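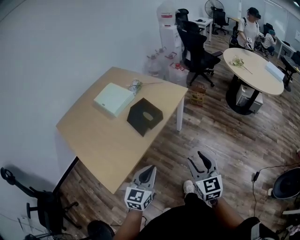 **Lenavow to open refitted office floor at Andedcombe in January**

Andedcombe, 2025-12-30. Lenavow, which lets serviced office space to small firms, has finished the refit of the upper floor at its Andedcombe building. Tenants may move in from January.

The floor covers 1,211 square metres and is divided into 11 lettable rooms, a shared kitchen and two meeting rooms. It provides places for 186 people at full use. The previous layout was a single open area with partitions, which tenants had reported as noisy in a survey last spring.

The main work was on sound and air. Internal walls were rebuilt on separate studs with mineral wool between them, and doors now have drop seals. Fresh air is supplied to each room through its own branch duct, with a damper set by a carbon dioxide sensor at head height. Fan speed falls when rooms are not in use. The contractor was Miah, whose team worked outside office hours so that the ground floor could stay open.
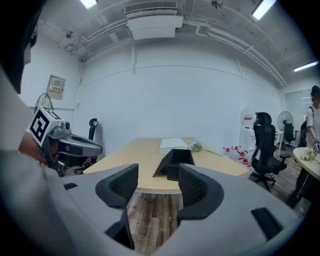

Heating is by low-temperature radiators fed from the existing plant. Each radiator has a valve that the tenant can set within limits fixed by the building manager. Lighting has been replaced throughout and is switched room by room.

"The old floor had one thermostat for everyone, and it was next to the lift," said Anwara Sikder, head of property at Lenavow. "We have put the controls where people sit. The rest of the budget went on walls and ducts."

Rooms are let by the month, with a notice period of seven weeks for either side. Rent includes heat, power, cleaning and use of the meeting rooms for up to 11 hours a month. Extra hours are charged at the standard rate. Bookings are made through Uleo, the system already used on the ground floor, and existing door cards will work on both levels.

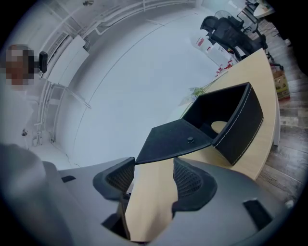 Nikola Tomić, who led the design work, said the room sizes were set by the window spacing. "Every room has at least one opening window. That gave us fewer rooms than the first drawings showed, and the client accepted it."

Ground floor tenants who wish to move upstairs should apply before the end of January. Their deposits will be carried over. The rear stair will be closed for painting during the first week of the month, and the lift and front stair will remain in use.

Viewings can be arranged at the Andedcombe reception desk. Floor plans and a schedule of rents are available on request from the Lenavow lettings office.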